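26 October 2025

Block set, Flurnstead bench. Continuing from the May entry, which stopped at the painting.

Took the coloured blocks out of the drying rack this morning and went over the edges with fine paper. The greens are the best of the batch. The paint has gone on evenly and the top faces are smooth enough that they show fingerprints, so cotton gloves from now on when we handle them for photographs. Two of the blues still have a run down one side. I have put them back for Anderson Lins, he mixed that tin and will know if it wants thinning.

Dista sent the wrong glue again. Used up the last of the old pot on the green assembly and left it clamped for 30 minutes, then overnight without clamps. No give in the joint when I pressed on the long arm by hand. I would still like a second opinion before we call it finished — Heloísa knows more about end joints than I do.

Mat: settled on the red one. We tried the grey felt first and the darker blocks got lost against it, and the tabletop is dark grey as well so the whole thing went murky. With red underneath, green and yellow both read straight away. It needs to be pressed flat before use. Left it under the Povier catalogues for most of yesterday.

Layout for the crossing piece, tried after lunch:

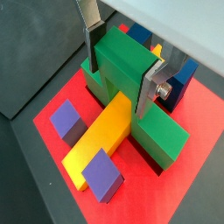 Green assembly on the red mat, yellow bar crossing beneath.

The bar wants to lie flat under the green one, on the diagonal. I have tried it square to the mat and it looks like a mistake. The difficulty is the height of the gap. By my rule the clearance is almost 2 mm, and any swelling in the yellow will use that up. Options are to sand the yellow or raise the green base with a shim. I prefer sanding, a shim would show.

Colour note: the yellow looks deeper close in to the green and much more lemon out at the far end. Same tin, same coat, so it is only the light. Move the lamp before repainting anything.

To do
Sand underside of yellow bar, recheck gap
Return glue to Dista, ask for the earlier type
Blues to Anderson
Label the storage trays, 13 to go, Mamo box first
Wipe down the table, there is sanding dust getting on to everything

Heloísa Conceição has the key to the paint cupboard until I am back.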